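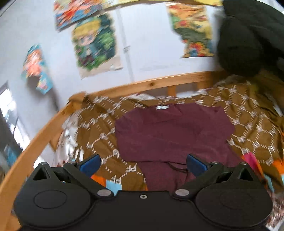

침대에 펼쳐진 자주색 옷 위로 뻗은 휴대형 그리퍼. 파란 손가락 패드 사이는 아직 비어 있습니다.

제품 검색 검색어를 입력하세요 상세 검색

Kuridbridge 2: 옷감 조작을 위한 인식·계획 소프트웨어
2018년 2월 19일 | 글 Tanner MacLeod

옷은 정말 까다로운 물건입니다. 상자나 컵은 한 번 모양을 익혀 두면 다음에도 같은 모양으로 나타나는데, 셔츠는 내려놓을 때마다 새로운 물건이 되거든요. Kuridbridge는 바로 그 문제를 붙들고 만든 소프트웨어입니다. 사람이 휴대형 그리퍼를 손에 쥐고 옷을 다루면 그 영상에서 옷감의 윤곽과 주름, 잡을 만한 지점을 뽑아내고, 이를 로봇 팔이 따라 할 수 있는 동작 계획으로 바꿉니다. 2판에서는 인식부를 거의 처음부터 다시 썼고, 저희 Soncombe 개발실은 요즘 이 이야기만 하고 있습니다!

복잡한 배경에서도 옷을 찾습니다

1판을 쓰신 분들이 가장 많이 보내 주신 의견은 배경 문제였습니다. 단색 작업대에서는 잘 되는데 무늬 있는 이불 위로 가면 윤곽이 이불까지 번져 나간다는 것이었지요. 새 인식 모듈 Lemieux는 색과 무늬의 반복, 접힌 선의 방향을 함께 봅니다. 이불의 글자 무늬가 구김 때문에 크기와 각도가 제각각으로 보여도 하나의 천으로 묶고, 그 위에 놓인 옷은 별도의 천으로 떼어 냅니다.

라벨도 단서로 씁니다. 윗단에 붙은 작은 흰색 라벨이 보이면 목 부분의 후보로 표시하고, 거기서부터 옷의 위아래를 추정합니다. 라벨이 가려지거나 안쪽으로 말려 들어가면 추정 신뢰도를 낮추고 다음 프레임을 기다립니다. 틀린 답을 자신 있게 내놓는 것보다 이쪽이 훨씬 쓰기 편하더군요.

손가락 끝을 기준으로 계획합니다

계획 모듈 Voltora는 두 손가락 패드의 중간점을 좌표의 원점으로 삼습니다. 카메라가 그리퍼와 함께 움직이니 화면에서 패드의 위치는 손가락이 벌어진 정도에 따라서만 변하고, 덕분에 보정 과정이 무척 짧아졌습니다. 패드가 천이 모인 곳 위에 오면 그 지점을 집기 후보로 올리고, 손가락을 얼마나 오므려야 하는지와 어느 방향으로 들어야 하는지를 같이 계산합니다.

도구가 하나 더 화면에 들어오는 경우도 다룹니다. 아래 장면에서는 왼쪽에서 사람의 손이 검은 원통형 막대가 달린 도구를 쥐고 옷 쪽으로 내밀고 있습니다. Voltora는 이런 도구를 옷감이나 배경과 구분해 따로 추적하고, 계획한 경로가 그 도구와 겹치면 경로를 다시 잡습니다. 두 손으로 하는 작업을 기록하는 분들께 특히 반가운 기능일 것 같습니다.
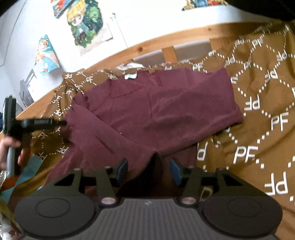 기록 편집기

편집기는 이번 판에서 제가 제일 좋아하는 부분입니다. 시간축을 끌면 영상과 손가락 간격 그래프, 집기 후보가 함께 움직이고, 마음에 들지 않는 후보는 클릭 한 번으로 뺄 수 있습니다. 그리퍼가 빠르게 움직여 뒤쪽이 흐려진 구간은 회색 띠로 표시됩니다. 이런 구간은 지울 필요 없이 인식 가중치만 낮춰 두면 됩니다(손가락 자체는 선명하게 남는 경우가 많아서 간격 측정에는 여전히 쓸모가 있어요).

- 구간 자르기와 이어 붙이기
- 천 윤곽 직접 수정, 이후 프레임에 자동 반영
- 광각 렌즈의 휘어짐 보정 전후 화면 전환
- 집기 후보에 메모 달기
- 배경의 벽과 가구를 인식 영역에서 제외

권장 설정

영상 입력: 초당 90프레임까지
인식 작업 스레드: 6
로봇 제어기 연결 포트: 2828 (변경 가능)
출력 형식: 관절 궤적, 손끝 궤적, 손가락 간격
화면 언어: 한국어, 영어

그래픽 카드가 없는 컴퓨터에서도 편집기는 쓸 수 있지만 Lemieux의 실시간 인식은 꺼집니다. 이때는 기록을 모두 마친 뒤 일괄 처리로 돌려 주세요.

1판에서 옮겨 오기

기존 프로젝트 폴더를 그대로 열면 됩니다. 윤곽 데이터는 새 형식으로 변환되고 원본은 같은 폴더에 보관됩니다. 직접 만든 집기 규칙은 이름만 넘어오고 좌표 기준은 새로 지정하셔야 합니다. 1판은 그리퍼 몸체의 중심을 원점으로 썼기 때문에 예전 값을 그대로 넣으면 집는 위치가 몸체 쪽으로 밀립니다.

아직 안 되는 것

두 벌이 겹쳐 있고 색까지 비슷하면 Lemieux가 하나로 묶는 일이 있습니다. 얇은 끈이나 줄도 옷의 일부로 볼지 따로 볼지 자주 흔들립니다. 끈 처리는 4월 갱신에 넣으려고 한창 다듬고 있고, 겹친 옷은 시간이 더 걸릴 것 같습니다. 잘 안 되는 기록이 있으면 편집기의 '개발실로 보내기' 메뉴로 보내 주세요. 어려운 옷일수록 환영합니다!

평가판은 기록 편집기와 일괄 처리 기능을 모두 포함하며, 로봇 제어기 연결은 정식판에서 열립니다.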